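Dried herb packing at Chaiyaporn – progress report for October
Prepared by Pornthip Rattanakul for Vasitz
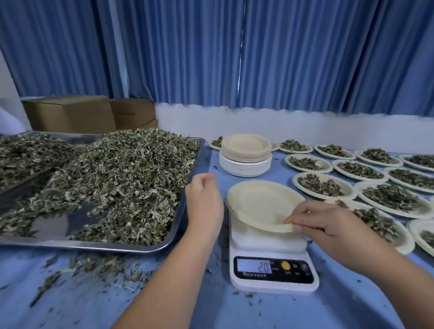 Weighing station: dried herb leaves in the steel tray, paper plate on the kitchen scale.

The second drying period is finished and we have now 35 kilograms of dried leaf in storage. Our plan was 38. The difference comes mostly from the rain in the first half of the month, when the lower beds could not be cut.

Weighing is still done by hand. The leaf is put on paper plates, one portion to a plate, and the plate is set to zero on the scale before filling. Prasert Phuthong has written a short instruction for this step and it hangs now next to the door. We bought two digital scales from the equipment budget – the second one is kept as a spare.

Some matters are still open. Too much small leaf falls on the tablecloth during filling, and we would like to try a deeper scoop. The pieces of stem must also be removed better before the leaf goes to the tray. Odora has asked for this in their comments on the sample portions.

The printed bags from Plustus are not delivered yet. Until they arrive, we keep the bulk leaf in closed boxes and weigh only small orders. I will send the cost table separately, together with the receipts for the scales and the plates.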